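Building a Pair of Hand-Held Grippers
Handout 4: Fingers, Cables and the Work Table
Instructor: Beverley Goodwin
Bench help: Trevor Li, Sivaprasad Acharya
Revised Oct 17, 2023

Bring this handout, your finished handles from the last session, and your own safety glasses. If your handles are still missing the trigger spring, see Trevor before class starts.

1. Where we are

By now each pair of students should have two handles that open and close smoothly with nothing attached. Tonight we fit the fingers, route the cables, and set up a table to work on. The recording software is in Handout 5 and we will not touch it until both grippers pass the checks in section 6.

The parts list has not changed from Handout 1 except for the linkage pins. The pins in the first Nomden kit were slightly undersized and the fingers rocked on them. Replacements are in the drawer marked "pins, new." Throw the old ones out. Do not put them back in the mixed hardware bin, where somebody will pick them up next month.

2. Printing the fingers

Print four fingers per pair of students, two left and two right. The files are named by side. They are mirror images and will not swap, so mark each one on the rear block with a paint pen when it comes off the bed.

Settings for the shop printer:

Layer height: leave at the profile default.
Infill: 40 percent.
Walls: 3.
Supports: on, underside only.
Orientation: rear block down, top face up.

A full set takes nearly 9 hours, so start it the evening before. Sign the sheet on the printer door. If the sheet is full, the Hirley makerspace across the river has the same machine and Amra Begović can get you on it most weekday mornings.

Cleaning up. Remove supports with flush cutters first and a blade second. Cut away from the hand holding the part. Expect a rough line where support material met the part. You may leave roughness on outside surfaces. The gripping faces are different: a high spot there will hold the fingers apart and you will see daylight between them when they should be closed. Use a flat file, a few strokes at a time, and check against the other finger as you go.

Last August's group sanded everything smooth, gripping faces included, and then could not pick up a pencil. Leave some texture.

3. Fitting the fingers to the handle

a. Open the jaw fully and hold it open with the spring clamp.
b. Slide the left finger onto its carrier until the rear block seats. It should go on with thumb pressure. If it needs a mallet, the slot has support material left in it.
c. Start the screws by hand. Do not tighten.
d. Repeat on the right.
e. Remove the clamp and let the fingers close slowly. The tips should meet before the rest of the face.
f. If one tip sits lower than the other, loosen that side, lift, and try again.
g. Snug the screws in alternation. Plastic threads strip quickly. Use the short driver so you can't put much force on them.

Open and close it twenty times. Listen for a click. A click at the end of travel is usually the carrier touching the housing, and a washer behind the carrier fixes it. A click in the middle is a pin, and you will have to take it apart again.

4. The table

Any flat table you can reach across will do. Sreekumar Mathew built the one we use by laying a large pale board across a wood-edged table top. If you are setting up at home, these are the points that matter:

Plain, light and matte. A glossy top throws reflections into the cameras and dark fingers are hard to pick out against dark wood. A melamine shelf panel works if you scuff it with fine abrasive.

Flat. Check with a long straightedge in both directions. A board that bows in the middle will tap the fingertips as you move across it.

Fixed. Double-sided tape at the corners is enough. Clamps get in the way of your wrists.

Clear. Keep tools, cups and phones off it while you work.

Wipe the board before each run. Filings and bits of support will collect on it, and they also find their way into the pins.

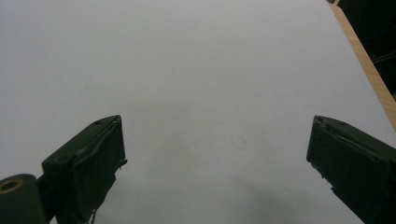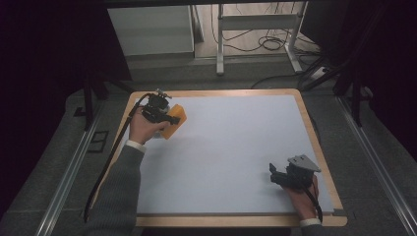
Figures 4.1 and 4.2. Grippers at the work table. In 4.1 the fingers are open; in 4.2 the left gripper is holding an orange block.

5. Cables

Each gripper has one cable. Leave it off until the fingers are on and moving freely.

Seat the connector with the handle in your other hand, never with the gripper lying on the table. Push straight in. The socket is soldered to a small board and side load will lift it. We have repaired this on three kits so far and the repair is tedious.

Leave a loop of slack before the first tie. Hold the gripper at the farthest corner of the table from the computer, turn your wrist as far as it will go each way, and see whether the cable pulls. If it pulls, add slack. Then bring the gripper back close to your body and see whether the extra now drags across the work area. Most people need two or three tries to find a length that suits them.

Run the cable off the edge of the table and down. Do not take it straight across the board. Keep the left cable on the left and the right cable on the right all the way to the hub, and label both ends.

On the floor, the usual rule applies: no cable crosses a walking path without a cover over it. Switch the power strip off before plugging in the hub.

Shop hubs are the Tsuji units in the gray tote. They need to be signed out. If you are bringing your own, it must have its own power supply — the bus-powered kind will drop one gripper when both are moving.

6. Checks before you go on

Do these in order and write the result on the sheet. Sivaprasad will initial it. Don't skip ahead if one fails.

Check 1. Full travel. Close and open each jaw completely. Measure the gap at the tips when fully open. The design value is 84 mm. Anything short of that means the carrier is hitting something or the spring is in backwards.

Check 2. Parallel close. Close the jaw on a strip of paper at the tip and pull. Then at the middle of the face. It should hold in both places, more firmly at the tip.

Check 3. Soft object. Pick up a foam block by its long sides, tilt your wrist, and hold it clear of the board. The block should stay where it is in the jaws. If it turns, the faces are not meeting squarely. Go back to 3e.

Check 4. Hard object. Same as above with the steel nut from your kit. Start with it flat on the board. You should be able to pick it up without scraping the fingertips along the surface.

Check 5. Both hands. Pass the foam block from left to right and back. Watch for the two housings bumping each other. If they do, change the angle of your wrists before you change anything on the gripper.

Check 6. Cable. Repeat check 5 with both cables attached and the hub on. The status light should stay steady throughout.

7. Common faults

Jaw sticks half open. Dry pin, or filings in the pin. Take it out, wipe it, one drop of light oil. Keep oil off the gripping faces.

One finger lags. The screw on that side is too tight. Back it off a quarter turn.

Fingers cross at the tips. Two lefts or two rights on the same handle. Check your paint marks.

Finger cracks at the rear block. Printed in the wrong orientation. It can't be glued well enough to trust. Print another.

Status light blinks when you turn your wrist. Connector or cable, in that order. Swap cables between left and right first. If the fault moves with the cable, replace the cable.

Hand gets sore. Your grip is too high on the housing. Move down so the fingers wrap the handle from below and the trigger sits on the second joint. Take a break every fifteen minutes in any case.

8. For next time

Finish all six checks on both grippers. Bring the signed sheet.

Print one spare finger for each side.

Read the first part of Handout 5, as far as the section on naming your files. You do not need to install anything yet.

Choose three objects from home that you would like to try picking up. Nothing glass, nothing wet, nothing heavier than a full soup can. At least one should be soft.

Pairs who want the longer finger design from the Clellunell build should tell Beverley before the end of class. It needs a different carrier and we only have material for a few sets.

Open shop hours are on the door. Last person out switches off the power strips and puts the covers back on the printers.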